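Print this page | E-mail this page

Do We Need the Clernard Kit?
Paraschiva Olteanu and Feng-yi Su

Clernard sells its hand-held grippers in pairs and promises "lab-ready data in an afternoon." The quote our class got was 2,563 with the cables. We doubt the afternoon part, and we have questions about the pads.

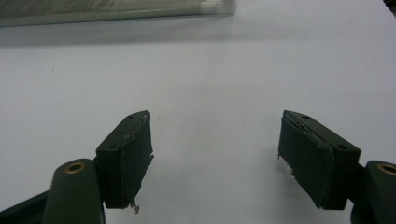

2. Pads

The edges are frayed on both fingers, and a strip is lifting on one. The brochure claims 2,000 grasps per set. Our log stood at 728.
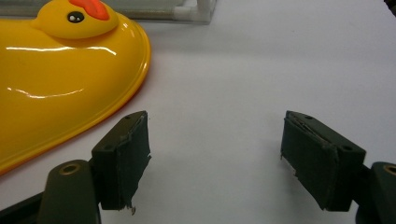

Replacement pads come only from Stalldale, which quoted us roughly 2 weeks. The finger blocks themselves give us no complaint.

3. Two-hand task

We picked boots and a rack as something a real home would have. Feng-yi would still rent before buying.

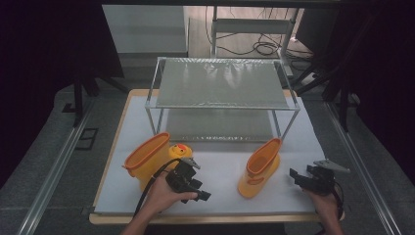
Fig. 3. Both grippers at the board, with rack, boots and duck.

Search this site Enter keywords Go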